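Phone finally offered me the update this morning, a bit after six, while I was waiting for the kettle. I had given up checking. The Flasent forum said it would reach people in batches through the spring and here we are in June.

The download was 700 MB on the home wifi and I left it going on the worktop while I had a shower. It wanted more free space than I had, so I deleted two podcasts and the maps I saved for the Etwood trip. Then it was happy. The install took longer than the download. It restarted twice and sat on the logo for so long the second time that I went and looked up how to force it off, but it came up before I had found the right page.

First impressions. The settings menu has been moved about again. Battery is now under Device, and Device is near the bottom. The quick switches at the top are bigger, so I get fewer of them on one page, and the torch has gone to the second page. I moved it back. The clock on the lock screen is huge and I can't see a way to shrink it. Everything feels a little quicker, mostly opening the camera, though that may be down to the restart. I will see in a week.

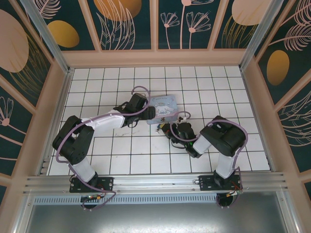 Notifications are the part I like. They are grouped by app now and I can put one app to sleep until the evening without silencing the rest. I did this with the Zomemano shopping app straight away. It had sent me four messages by lunch.

The bank app would not open at all. It said my device was not supported, then asked me to rate it. I took it off and put it back on and had to do the whole business with the card reader again, which I found in the end in the drawer with the spare keys. It works now. The bus app lost my saved stops but kept my tickets, so no harm done.

Battery was at 61 by three o'clock, which is worse than normal. People on the forum say the first day is always bad as it sorts itself out in the background. One post, number 482 in the thread, says to clear the cache, and number 494 says on no account clear the cache. I have left it alone.

Rang Kontogiannis on the high street about a new battery in case it comes to that. They can do it while I wait but would need to order the part in. I said I would think about it. The phone is nearly three years old and this is meant to be the last big update it gets, only security fixes after this - so I'm not sure how much I want to spend on it.

Alarm set for half six. It has changed my alarm sound to something with bells. Must change that before bed.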